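The chopstick problem

By Saqib Paracha

Everybody has the drawer. Mine sticks. Pull it too hard and you get a faceful of takeout sleeves, three soy packets and a lone chopstick that rolls to the back and stays there till February. So when the Stonley people wrote asking for a piece on small kitchen jobs with a big payoff, I said chopsticks, and they said how long can you possibly go on about chopsticks. This long.

Start with the table. Clear it, put a cloth down. A cloth because sticks roll on bare wood and clatter, and because a busy print hides the crumbs you will find. Crumbs, yes. Look in the bottom of your own holder before you write in.

Then the holder itself. For years I used a jam jar. Bad. Water sits in the bottom, the ends go gray, there's a smell you blame on the sink. What you want is holes, lots of them, and something underneath to catch the drips. Pinkish-beige plastic does fine, doesn't have to be pretty. Split the sticks to the two sides and they don't tangle so much, though one always goes its own way.

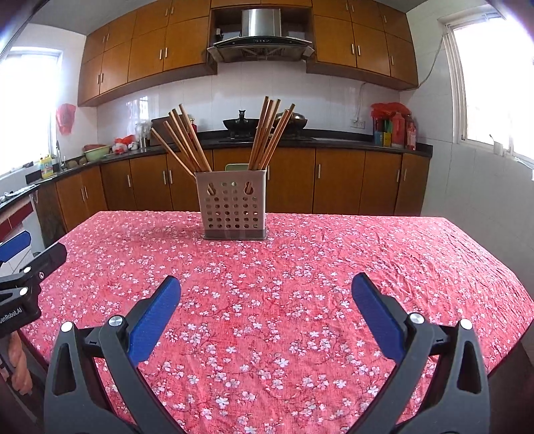
Everybody out

Take them all out. All. Don't sort in the holder, you can't see anything in there. Lay them lengthwise on the cloth, same direction, and go one at a time.

Vratislav Zeman taught me this. He ran the back kitchen at Vaněk, the noodle place by the tram stop, for 27 years, and he did the sticks every night after close, sitting down, radio on. He'd hold one up by the fat end and sight along it like a pool cue. Bent, other pile. Rough, other pile. Split, trash, no discussion. I thought he was being fussy. Then I got a splinter in my lip at a cousin's house and stopped thinking that.

What you're checking for:

Length. Cooking ones and eating ones get mixed up in the wash. Long ones are for the wok and the fryer, keep them apart or dinner guests will be poking each other in the eye.

Thickness. Thin with thin. A fat one and a thin one is not a pair, whatever your brother in law says.

Curve. A little is OK. Two that bend the same way will work together just fine. Two that bend opposite ways, forget it.

Ends. Square ends stay put better in the hand, I find. Round ends look nicer. Pick a side.

Keep the groups loose on the table while you work. No need to line them up like soldiers, you're going to pick them up again in a minute anyway.

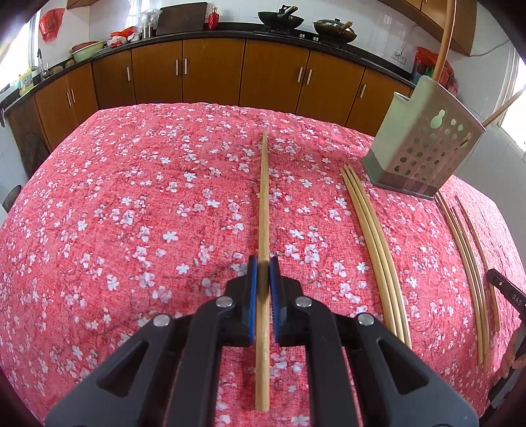
One at a time, with the others off to the right.

Washing, quick

Warm water, drop of soap, roll a handful between your palms. Rinse. Don't soak them, wood drinks. Don't leave them lying flat on a wet counter either. I know people who run them through the dishwasher every night and they are happy people with fuzzy chopsticks.

Dry with a towel, then leave them on the cloth a while. An hour if you've got it. Zeman says overnight, but Zeman also irons his aprons.

While they're out, do the holder. Tip out whatever's in the base, scrub the holes with an old toothbrush. If yours has a liner, lift it out and do that too, most folks forget it comes out. I forgot for 2 years.

Oil? The cook books at Prudholm (the secondhand shop, not the bank) all say a dab of mineral oil. I've tried it, it's fine, it's also one more bottle. Up to you.

Going back in

Tips up or tips down, this is the fight. We asked in the newsletter and got 1629 answers, which is more than we got for the piece on the gas bill. Tips up won. Cleaner end gets the air, thick end sits in the base where the drips go. The tips down crowd wrote longer letters though, and used more capitals.

Small handfuls. Drop them in, let them fan out, don't jam them. If you have to push, you own too many. Bag up the extras, give them to somebody moving into a first apartment, they never have any.

Then where does it live. Near the stove but not against it. Zeman kept his at the far end of the work table so he could grab without looking, and I've copied that. Middle of the table is good for a big dinner too, people just reach. I tried a Gondidard rail on the wall for a while, hung the thing up by the hook slots. Looked great. Came down at breakfast.

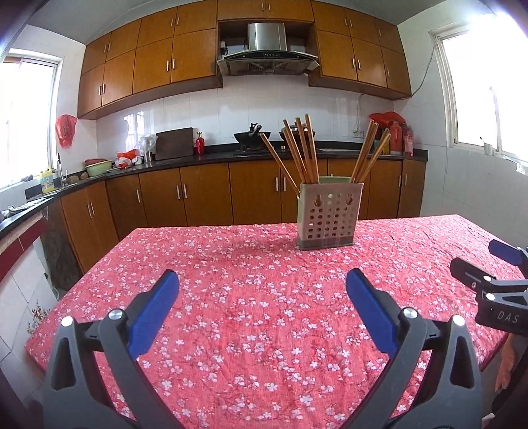

In the holder and fanned out, in easy reach of the stove and the far counter.

Whole job takes less time than a load of laundry. Do it when the seasons change or when the drawer bites you, whichever comes frist. And if you find that one from the back, check for its partner before you toss it. Mine was under the toaster.

Letters on tips up, tips down to the usual adress by 15th December please. Short ones get printed.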